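Skillico test tube rack, orange plastic
Sold by Udberg. Item 808

The maker's leaflet calls this a rack for every tube. I'd take that with a pinch of salt. The holes come in different sizes, so a mixed lot of tubes will find places, but a narrow tube in a wide hole leans and always will. If all your tubes are one size, buy a rack made for that size and save your money.

We list it at 22 with the wooden tray, which has rounded corners and is nicer than it needs to be. The leaflet promises up to 800 washes. We have not tested that and doubt Skillico has either. A yellow sponge or cloth is enough for the bench afterwards.

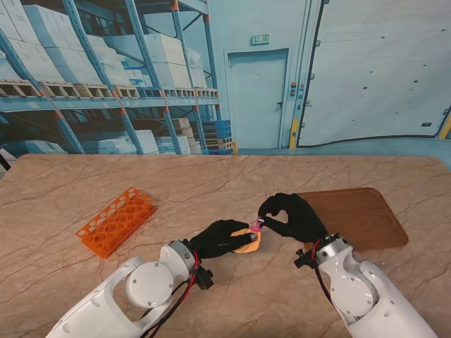 Marble-patterned tabletop, something yellow for wiping up.
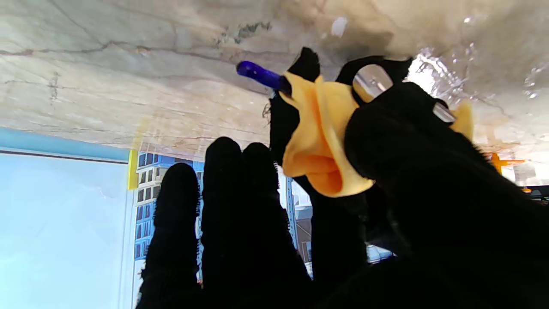
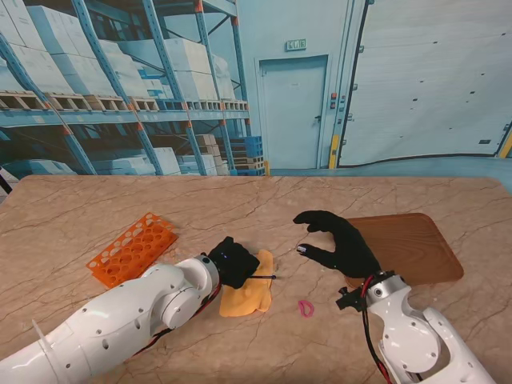 Jannik Vogler wrote to us in March that we were being too hard on it: he has had 2 of them since the Drindska model was dropped, keeps wide tubes in one and narrow in the other, and finds the leaning no bother at all. He would still like the sizes marked on top.

Spare trays are ordered through Lindemann. Returns unused only, please.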